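Sourdough update, day 5, 20 April 2020. The starter is named Godness and it smells like nail polish remover.

Fed it twice already. My flour is down to one sad bag and the store in Plarstead is limiting everybody to one (fair enough!!)
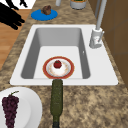
Ishbel Forsyth: Nail polish smell just means it's hungry, feed it more and keep it warmer!

OK Ishbel, it's on top of the fridge now with a towel around it, and I've gone up to 20 grams of rye each time. There are bubbles!! Little ones, but still. If this works I'm baking for the whole street by June
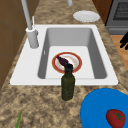
plate with the red rim, in the sink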